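Ritcombe House guest rooms, progress report to the Folum Fund
Last updated: March

Quick one this time, we are short on the front desk and I'm writing between check-outs. Full accounts to follow with the next claim.

Where we are. 6 rooms in the grant. Four finished and back on the booking system, one waiting on a door, one (the attic single) not started. Attic can't start until the roofers are out. They say end of the month. They said that last month too.

Plumbing. Old galvanized line on the second floor is gone, all new to the stack. Water pressure much better. Found a bad section under the landing that wasn't in the survey, cost us an extra $800, taken from contingency. Receipt is in the folder with the others. Inspector passed the second floor, first floor still to be looked at.

Heating. New radiators in on the street side. The valve in the corner room sticks and the Manríquez crew is coming back for it under warranty. No charge to the grant.

Bedding and soft furnishings. Bought mixed and not as a matching set, which kept us under the line in the budget. Checks, dots, plain colors. Laundry is now going out to Ava, the service on Mill Street, on a trial. Turnaround is good so far, one pillowcase missing. 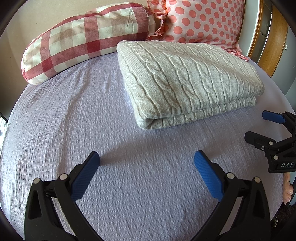
Will the rooms be ready for the summer season?
Five of them will be. The attic single depends on the roof, and we are not taking bookings for it until the inspector has signed it off.

Bookings. 223 nights sold since the first rooms reopened. Better than we put in the application, mostly walkers and people visiting family at the college. Weekends strong, midweek still thin. We're trying a lower midweek rate and will report on it next time. A few complaints about teh noise from the stairwell, carpet is on order.

Staffing. Both housekeeping posts filled, 2 part-time, both local as agreed. Training done in house. Front desk post readvertised after the first round got us no one suitable.

Problems. The door for the back double came in the wrong size, sent back, no new date. Parking during the works was bad and the neighbors let us know. Skip is gone now so that should settle down.

Money. Within budget overall even with the pipe. Contingency is low though. We'd like to move what's left on the furnishings line over to it, and need your ok in writing before we do that. Form attached, please could someone look at it soon as the roofers want a deposit.

Next period: door, stair carpet, first floor inspection, attic if we can get in there. Will send recieipts for the radiators seperately.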